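Forums Home New Posts Members Rules Log in
Search this forum... Advanced
Filed under: Board & Table Games > Checkers, Draughts and Cousins

Flying kings have ruined me for regular checkers

hortensia_a wrote:
9 March 2023

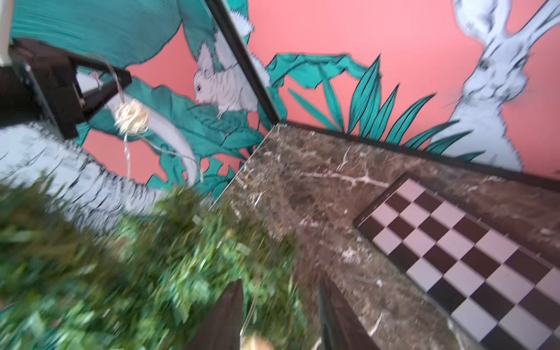

So I grew up on plain American checkers, kings move one square, end of story. Then my neighbor Wilmer Restrepo taught me the version he plays, where a king can slide the whole length of a diagonal and land anywhere past the piece it jumps. I lost 20 games in a row and loved every one of them! The endgames are so much sharper. You think you're safe on the far side of the board and then whoosh, gone.

Does anybody else play this way? And is there a decent book for somebody coming over from the American rules?

skotano_nev wrote:
Welcome to the good side! Flying kings are great, but the rule that really changes things is having to take the biggest capture available. You can give up two men to drag a piece exactly where you want it and the other player has no choice. My first shot like that won me a game I was losing badly and I walked around grinning all evening.

Book: "Long Diagonals" by Yolanda Yupanqui. It has 115 problems, easy ones first. Do 3 a day and don't move the pieces until you have the whole line in your head.

cowie651 wrote:
I'm going to disagree, sorry. Short kings make for a deeper game. With flying kings, one player gets a king first and it's over. In the American game you can be a king down and still dig out a draw if you know your double corner. That's real skill.

skotano_nev wrote:
> one player gets a king first and it's over

Only if you let them! You can trap a flying king by offering it something it has to take. Chapter four of the Yupanqui book is all about this. Draws are pretty common too, if the defender holds the long diagonal.

cowie651 wrote:
Fine, but holding one diagonal back and forth until somebody agrees to a draw isn't my idea of fun. I'll try the problems though.

hortensia_a wrote:
Ooh, the two of you should play a match, one game under each set of rules. I'd follow every move!

Nevzat, question - if two captures take the same number of pieces, do I get to pick? Wilmer says yes but he also says that when it helps him.

skotano_nev wrote:
In the rules I play, equal number means free choice. Some versions make you count kings as worth more, so agree on it before you start. I'm up for that match, Cowie. You pick who gets dark.

cowie651 wrote:
I'll take dark in the American game, you take it in yours. Sending you a message now.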